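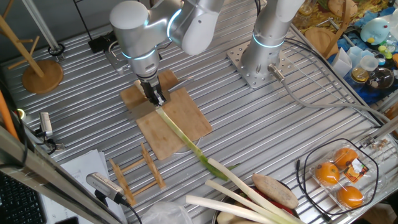

I bought the Parri tire inflator in January, after my third slow leak of the winter, and I've used it enough now to have opinions! It took my hatchback's front left from 24 to 32 psi in 4 minutes, which beats hunting for quarters at the gas station. 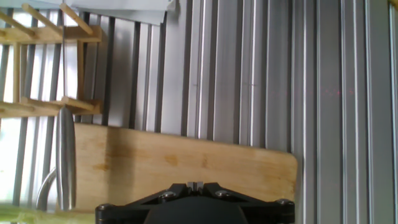

Page last changed: Tuesday, 6:73 edit

The cord plugs into the 12-volt socket and reaches all four wheels (just barely on the back right). The screen is easy to read at night, and it shuts itself off at the pressure you set. My neighbor Tiago has the older Mutholm and keeps borrowing mine, so there's that.
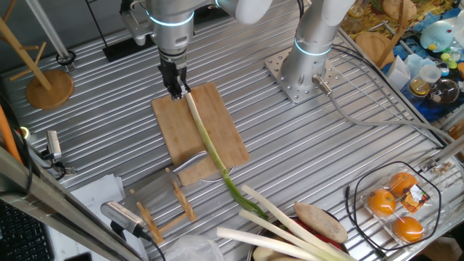

What I don't like

It's loud. Really loud, like a blender in a bucket. The hose gets stiff in the cold too, and the carry bag zipper is already sticking. I'd still buy it again.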